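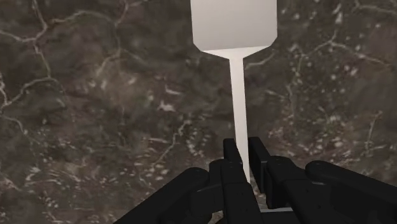
Wrist Camera Placement and Grasp Stability for Thin-Handled Tools
Project report, Robotics Lab II
Group: Kieran Lockwood, Leire Calvo, Alfie Dawber
Advisor: Phyllis Lambert
Submitted 11/16/20

1. Purpose

The project compared two simulated grippers on one task: picking up a spatula by its handle and holding it upright. The first gripper is a linked two-finger model in which each finger is driven through an outer link. The second is a plain parallel-jaw model. Both were mounted on the same simulated arm and run with the same controller, Sonduton, using its default gains.

2. Setup

All trials were run in simulation. The spatula has a flat blade with angled lower corners and a long handle that gets thinner toward the end. It was left plain white with no texture. The background is a dark veined marble, chosen from the texture set supplied with the course. We kept the lighting even so that shadows would not affect the handle detector.

The camera is fixed to the wrist and looks along the fingers. With the linked gripper, the outer links take up a large part of the lower view. The handle can still be seen between the fingertips, and the detector uses that strip to estimate tilt. The end of the blade is outside the view in the upright pose, so blade length was taken from the model file.

3. Procedure

Each trial started with the spatula at a random angle. The arm approached, closed on the handle, lifted, and held for 12 seconds. A trial was counted as a success if the tilt stayed under 5 degrees for the whole hold. We ran 804 trials, split evenly between the two grippers. Random seeds were shared so that both saw the same starting angles.

4. Results

The linked gripper held the handle with less rotation during the lift. Most of its failures came before contact, when the detector lost the handle behind a finger. The parallel-jaw gripper had fewer detection failures but let the spatula turn between the pads, mainly when it closed near the thin end.

Light veins in the marble were sometimes picked up as handle edges. Raising the edge threshold removed most of these but delayed detection in steep approaches. The threshold was set before the counted trials and not changed after.

5. Limits

Only one spatula model was used. Contact friction was a single fixed value, and no real hardware was tested. Finger pad wear and bending of the handle were not modeled.

6. Remaining work

Leire Calvo is moving the camera mount 7 mm outward to clear the left link. The trials with the new mount will use the same seeds. The scene files and logs are in the Plamero folder on the lab server.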